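How to Measure Yourself for a Costume When You Work as an Extra

When I got my first call as an extra, for a small series called Zivutgate, the wardrobe office asked me for nine measurements and I had only two of them. I guessed the others. The jacket they gave me could not be closed, and I stood in the back row for the full day. Since then I measure myself properly two times in the year, and I want to explain how I do it.

You need a soft tape, a mirror and thin clothes. A metal tape from the tool box is not good for this. If your soft tape is old, compare it with a ruler first, for old tapes become longer. Lay it flat on any table and check the first 20 inches.
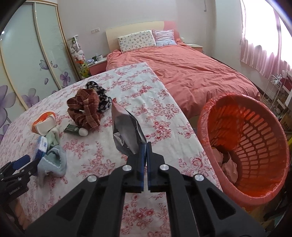
Flowered tablecloth, with a silver foil bag above it.

Chest. Put the tape under the arms and over the widest part. Breathe out in a normal way and read the number. Do not pull the tape.

Waist. Bend to one side. The place where the body folds is your natural waist, and it is usually higher than the belt of your jeans. Mine is 27 inches there. My jeans say a different number, and wardrobe does not care about the jeans.

Hips. Stand with the feet together and measure the widest part. Padmavathi Reddy, who dressed us on Ocampo, told me that most people measure hips too high, and I did it too.

Inseam. Ask a friend to help. The tape goes from the crotch to the floor, without shoes. If you are alone, measure trousers that fit you well.

Clothes that lie in folds give a wrong number, so the surface under them matters. I spread the trousers on a bed, close the zipper and smooth each leg with my hand from top to bottom. A printed sheet with pink and red flowers, like the one here, is fine for plain dark trousers, but choose a plain sheet if your trousers also have a pattern, or you will lose the seam with your eyes. Measure along the inside seam and write it down at once.
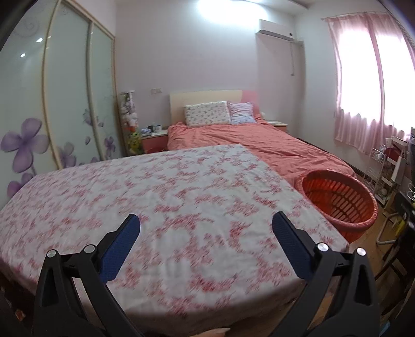
Height is the number where people are least truthful. Stand against a wall without shoes, put a book flat on your head and make a small pencil mark. I was 65 inches, and for years I had written one more.

Send all numbers in one message, with the unit, and add the month when you took them. Mine now says "measured September 2024". If your weight changes before the fitting, write again.

Related
How to read a call sheet
What to pack for a night shoot
Hat and glove sizes for extras
Olumide Ezeani: my first day on Niven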